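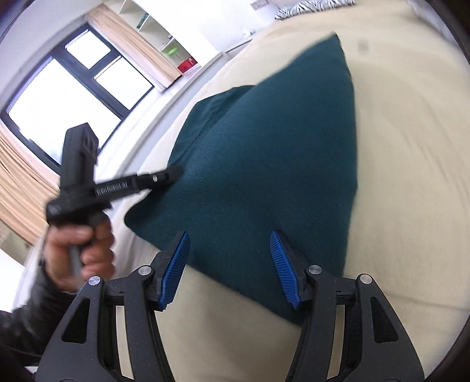 Andri Moser wants to know why it took so long. Old sheets and towels have been going into the trash in Surnwood for years, Moser told the town council, and people who asked what else to do with them were sent to a drop-off point in Narton that closed at 3 p.m.

Starting in March, the town will pick up used clothing and household fabric at the curb. The council approved the plan by a vote of five to two after a hearing that ran past 9 p.m.

The service will begin with 1355 addresses on the east side of town, between the rail line and Trusby Road. Each household will get a roll of 18 orange bags. Bags go out next to the recycling cart on the first pickup of the month and must be tied shut. Anything left loose will stay at the curb.

The town will take clothes, sheets, blankets, curtains, tablecloths, towels and paired shoes. Small holes and stains are fine. Pillows, comforters, rugs and anything that is wet or moldy will not be accepted, and neither will fabric soaked in oil or paint.

Baumgartner, the hauler that already handles yard waste for Surnwood, has the contract for the first year. Its crews will bring the bags to a sorting building in Narton. Items in good shape will be sold to secondhand stores in the region. The rest will be cut into wiping rags or shredded for padding.

Surnwood will pay no pickup fee during the first year. Baumgartner keeps the money from sales and pays the town a set amount per ton once the yearly total goes over 141 tons. Town staff said they do not expect to reach that level before the west side is added.

Most of the debate was over damaged goods. The two members who voted no said they had seen no firm figure for how much of the collected fabric would end up in the landfill anyway. The contract requires a report every three months, with separate weights for resale, rags, padding and waste. One member asked for the reports to be posted online, and that was added to the motion before the vote.

There were also questions about the church thrift shop on Mill Street, which gets most of its stock from bags left at its door. The shop did not send a speaker, but it wrote in a letter to the council that it would like people to keep bringing their best items there first. The mailing that goes out with the bags will list the shop's hours.

A trial on four streets last fall brought in 1000 pounds of fabric in two pickups - more than the public works department had planned for. Bed linens and towels made up the largest share by weight, followed by children's clothes. A few bags had to be thrown out after a night of rain, and the new ones are made of thicker plastic.

Residents of apartment buildings will not get bags in the first round. Shared bins for those buildings are due to be discussed at the council's next budget session, along with a start date for the west side.

The drop-off point in Narton will stay open to Surnwood residents until the service covers the whole town.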